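Brillow House Rabbits: Your Questions, My Answers

I get a lot of email about rabbits! I've kept them indoors for years, I help rehome them around Brurkerow, and I type the same replies over and over, so I finally put the common ones on one page. I'm not a vet. If your rabbit has stopped eating or pooping, close this page and call one now, please, even if it's the middle of the night.

Can a rabbit really live in the house?
Yes, and mine always have. They need a home base (a big pen, not a pet store cage), a litter box, and a few hours every day to run around and be nosy. Geum, my gray girl, has the whole downstairs now, but she started out in a pen in the dining room and earned it one room at a time.

How big should the pen be?
Bigger than you think. Your rabbit should be able to take three full hops in a row and stand up on her back legs without bumping her ears. I like the folding wire panels people sell for puppies. Get the tall ones. I bought the short ones first and Bimik was over the top before I'd even put the box out in the recycling.

Do I need two?
Most rabbits are happier with a friend, yes. But please don't bring one home and plop it in with the other! Both need to be fixed, and then you introduce them slowly in a spot neither one thinks of as hers. Mine took all of January and part of the next month. There was fur everywhere. Now they sleep in a pile.

What do they eat?
Hay, hay and more hay. Timothy or orchard grass, as much as they want, all day long. Then a small bowl of leafy greens and a little scoop of pellets. Carrots are candy. So is banana (Geum can hear one being peeled from upstairs, I swear). Alfalfa is fine for babies, but grown-ups should move off it.

How do I buy hay without going broke?
Stop buying the little bags. I split a bale with a friend and keep my half in a big cardboard box with the flaps loosely closed so air can get in. Don't seal it in plastic, it'll go musty. If you have to buy boxed hay, the 20 pound size is a much better deal than the small ones.

Will they use a litter box?
They will! Getting them fixed makes a huge difference. Use a cat-sized pan, put paper pellets on the bottom, and pile hay at one end, because rabbits like to eat and go at the same time. Charming, I know. Never use clumping cat litter. If they pick a corner you didn't choose, give in and move the pan there.

How do you clean up the pee stains?
White vinegar and water, half and half. Pour it in the pan, let it sit while you have your coffee, then scrub and rinse well. For really chalky buildup I use the vinegar straight.

What do you keep in the toy stash?
Mostly paper. Grocery bags, packing paper, toilet paper tubes stuffed with hay, willow balls, a phone book if you can still find one. My two would take a plain brown bag over anything from the store, and they'll rattle around in it at five in the morning to prove it. Soft toys and anything spongy are only for rabbits who don't swallow what they chew, and even then I'd skip them. Fabric and foam can block up a rabbit's gut and that gets serious very fast.

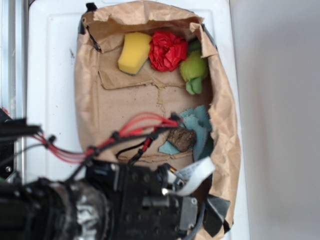
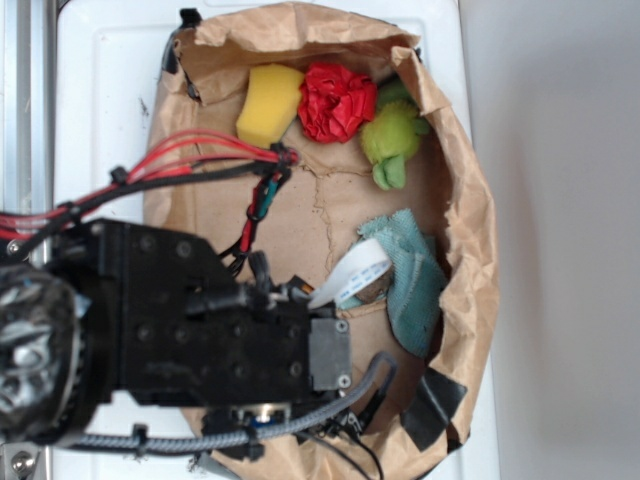
Brown paper with a yellow sponge, something red and crumpled, and a fuzzy green toy. For bunnies, I'd keep only the plain paper.

My rabbit is chewing the baseboards. Help?
Oh, I've been there. Block the spot first, then give her something better to wreck right next to it. Apple sticks are great, and so is an untreated seagrass mat. Bitter sprays never worked for me (Bimik licked it off and looked for more). Phone chargers need to be up high or inside hard plastic tubing. Every rabbit I've met thinks a cord is a root that's in the way.

She thumps at night. Is something wrong?
Usually she heard something you didn't. Get up, have a look, talk to her a bit, go back to bed. If she's thumping and also sitting hunched up or grinding her teeth hard, that's different, and I'd want her seen.

Do rabbits like being picked up?
Most of them hate it. Sit on the floor instead, read your book and ignore her. She'll come over. It might take weeks, and then one day there's a chin on your ankle and you'll want to call everybody you know.

How often do I trim nails?
Every six weeks or so. I wrap mine in a towel on my lap and do one foot, then a bit of parsley, then the next foot. Keep styptic powder or plain cornstarch handy in case you nick one. Black nails are hard to see through, so hold a flashlight behind them.

What does all this cost?
Less than a dog, more than people expect. Have some money put away before you start. I tell new owners to aim for $500 in a vet fund and keep adding until they hit $1000. A stomach emergency on a holiday weekend will eat that up quickly. Rabbit-savvy vets also tend to charge more than the regular cat and dog office, so call and ask before you adopt.

Can you take my rabbit?
Sometimes. I only have room for one foster at a time, and the spot is usually full. Email me anyway, with her age, whether she's fixed, and a bit about what she's like, and I'll pass it along to the other foster homes I know. The adoption fee on my end is $100 and it goes straight toward the spay or neuter.

I have a question that isn't on here!
Send it over. I answer most evenings after the greens are handed out, and if enough people ask the same thing, I'll add it to the page.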